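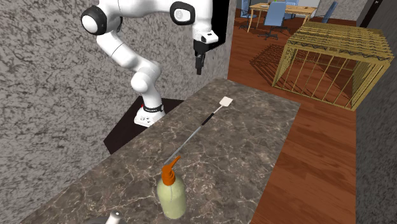
White robotic arm at a dark marble countertop (computer rendering)

About Lekdale

Lekdale is an independent mortgage broker. We compare home loans from a panel of 13 lenders and help borrowers choose between fixed and adjustable rates, apply, and get to closing. We also work with homeowners who already have a loan and want to know if it makes sense to change it.

The firm opened in January 2000 as a two-desk office above a hardware store on Whitelaw Street. At that time most of our work was first mortgages for people buying in the same few neighborhoods. We now have 3 offices and handle loans for buyers across the state, though the Whitelaw Street office is still the main one and still the place to send paper mail.

What we do

Most customers come to us for one of the following:

Purchase loans for a first or second home
Refinancing, with or without cash out
Rate reviews for adjustable loans that are close to a reset date
Loans for self-employed borrowers with uneven income

We do not sell insurance, and we do not lend our own money. The lender makes the final decision on every application. If we think an application is likely to be turned down, we say so before you pay for an appraisal.

How rates work here

Rates change daily, and sometimes more than once a day. The rate we quote you in the morning is good until the lender posts a new sheet, unless you have locked it. A lock usually runs from 30 to 60 days, depending on the lender. Extending one costs money, so we ask for your closing date early and check it again with the seller's side before we lock.

For adjustable loans, we give you a one-page sheet with the index, the margin, the caps and the highest payment you could face under the contract. Please read the last line first.

Our systems

Applications are tracked in Alik, our customer portal. You can upload pay stubs and bank statements there, see which papers are missing, and sign most forms. Lender pricing comes through a separate tool called Ratar, which our brokers use in the office. Customers do not log in to Ratar, but your broker can print the comparison for you at any meeting.

How we are paid

On most loans the lender pays us a commission after closing. On some smaller loans there is a broker fee paid by the borrower. In either case the amount is on your loan estimate. We charge $165 for a stand-alone rate review, and we take that off the broker fee if you later close a loan through us that has one.

Visiting us

Meetings are by appointment at all offices. Evening appointments are available at Whitelaw Street only. Bring a photo ID and your two most recent pay stubs. If you are refinancing, bring your latest mortgage statement too.

Page last updated 11/29/24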